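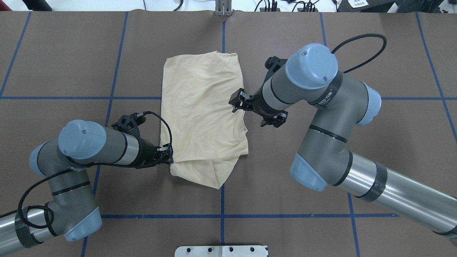 Both arms reaching toward the cloth, blue tape grid underneath.

Folding cell for next year – where would you put the money?
Workshop and Bench Talk > Budgets and buying

tapeandcable
Posted 2024-02-05
Hi all, long time reader. I've got to hand in an equipment wish list for our folding bench at Pendley and I keep changing my mind, so I'm throwing it open. We have two arms over a table, brown matting, blue tape for the lines. The arms are staying. What I've got is £3000 for everything else, to be spent by July or it goes back in the pot.

My list so far:
Skustero soft finger sets, one per arm
proper fixed matting to replace what we've got
cable tidying (chain or sleeves, not fussy)
spare wrist cameras
a big box of plain cloths and T-shirts

I was going to put most of it on the fingers. Am I mad?

mungo_bench
Not mad, but I wouldn't. We bought the Skustero fingers for our lot and they're lovely on towels, hopeless at picking up one layer of a thin T-shirt. Put the money into cameras first. If you can't see the hem properly you can't grab it, whatever's on the end of the arm.

tapeandcable
See, I'd have said our cameras were the one thing that's all right! I can make out the stitching easily enough close up.

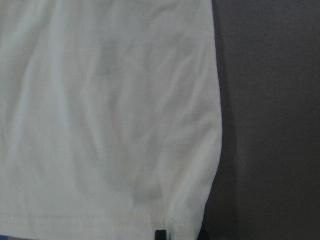

White knit fabric close up, double stitching at the hem.

So spares, yes, in case one dies the week before a visit, but I can't see me getting better ones past the person who signs the form.

gristle77
Fair enough, that's plenty to work with. White on dark grey is the easy version though. What happens with a grey shirt on a grey table? I'd get a couple of cheap lamps and a second mat in another colour before anything with a plug on it.

tapeandcable
Ooh, a second mat is a good shout. Not tried grey on grey and now I'm slightly dreading it.

wobblyjig
Everyone's skipping the boring one. Cables! We lost 3 days last spring to a lead that had been rubbing on a joint. Gourlay do a sleeve kit for £202 and it was the best thing we bought all year. I'd order that tonight and argue about the rest afterwards.

mungo_bench
£202 for sleeves?? Velcro ties and an afternoon, come on.

wobblyjig
I did the velcro afternoon. Twice. It slid down the arm both times and I ended up with a worse knot than I started with, so no, I'm sticking with the sleeves.

tapeandcable
I'm with wobblyjig on this one I think, sorry mungo. It's the sort of job I'll never get round to unless there's a kit sat on my desk glaring at me.

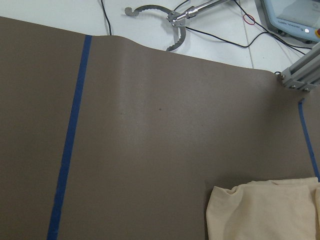 The matting I'm less sure of. Skondale will cut it to size and print the grid on, which would save me re-taping (I'm on first name terms with the tape man at this point), but it's £200 a sheet and if we change the layout it's money in the bin. Tape I can just peel up and move. Has anybody had the printed stuff and regretted it?

gristle77
Yes, me. Layout changed within a month. Ask Skondale for it plain and keep your tape.

mungo_bench
Agree with that, for once. And try one set of fingers before you buy two, they might lend you a pair if you ring up.

tapeandcable
Right, new list: sleeves, plain mat in two colours, one set of fingers, spare camera, cloths with whatever's left. Lamps if I can squeeze them in. Will ring Skustero tomorrow and ask about a loan.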